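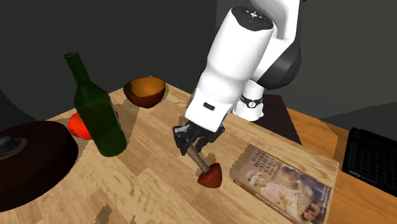

Según Lok-yiu Wan, un simulador no le enseña a nadie a apretar un tornillo, y un club de robótica que pasa el trimestre delante de una pantalla acaba con alumnos que no saben qué es una holgura. Me lo escribió en febrero, cuando comenté en la lista del club que íbamos a probar Trusel para la liga interescolar. Le doy la razón en lo del tornillo. En lo demás, después de 10 sesiones con el programa, discrepo en parte.

Trusel es un entorno de simulación para brazos manipuladores con licencia de aula. La nuestra cubre 4 puestos y costó 406 euros por curso, soporte incluido. Lo hemos usado con alumnos de bachillerato en la prueba de manipulación, que consiste en agarrar, levantar y recolocar objetos domésticos sobre una mesa sin tocar los vecinos.

Instalación. Sin incidencias en tres de los equipos. En el cuarto, con gráfica integrada, hubo que bajar la resolución de las texturas, y la veta de la mesa se ve a bloques. No afecta a la física.

Modelo del brazo. Correcto. Los límites articulares se respetan y el programa avisa antes de llegar a una singularidad, aunque el aviso aparece en una consola que los alumnos tienden a cerrar. La cinemática inversa devuelve a veces una solución con el codo hacia el lado equivocado; se corrige fijando una postura de referencia. La documentación lo menciona en un apéndice.

Contacto y agarre. Es el apartado más discutible. La pinza de dos dedos sujeta bien los mangos delgados. El desatascador, cogido por el mango de madera y en diagonal, fue el ejercicio que más trabajo dio al grupo: si el punto de agarre queda lejos del centro de masas, el objeto gira entre los dedos al levantarlo. El efecto es creíble. Lo que no es creíble es la copa de goma, que Trusel trata como un sólido rígido. Quien espere ver deformación tendrá que buscar otro programa.

Con la botella de vidrio el problema es distinto. El coeficiente de rozamiento por defecto es demasiado alto y casi cualquier agarre sale bien – conviene bajarlo a mano en el archivo de materiales antes de dar por bueno un resultado.

Biblioteca de objetos. Trae 730 modelos, de calidad desigual. El tomate, el cuenco y el libro sirven tal cual. Otros llegan con la malla de colisión mal centrada. Dedicamos una sesión entera a revisar los que íbamos a usar y desde entonces guardamos una carpeta propia.

Programación. Interfaz en Python, clara, con nombres de funciones razonables. El registro de cada intento se exporta en texto plano y los alumnos han aprendido a leerlo para localizar el instante en que se pierde el agarre. Para mí es lo más útil del paquete.

Comparación. El curso pasado usamos Dornis, más barato y con peor detección de colisiones. Zolport lo probé solo en su versión de demostración: mejor motor de contacto, pero exige un servidor que el instituto no tiene.

Soporte. Dos consultas, ambas respondidas en inglés y con acierto. La segunda tardó bastante.

Lo recomiendo para clubes que ya tengan algo de taller y quieran ensayar trayectorias entre sesiones. Como única herramienta del curso se queda corto, y ahí vuelvo a lo que decía Wan. La licencia de aula no permite instalarlo en casa de los alumnos, dato que solo figura en el contrato.

Revisado el 4 de marzo de 2021.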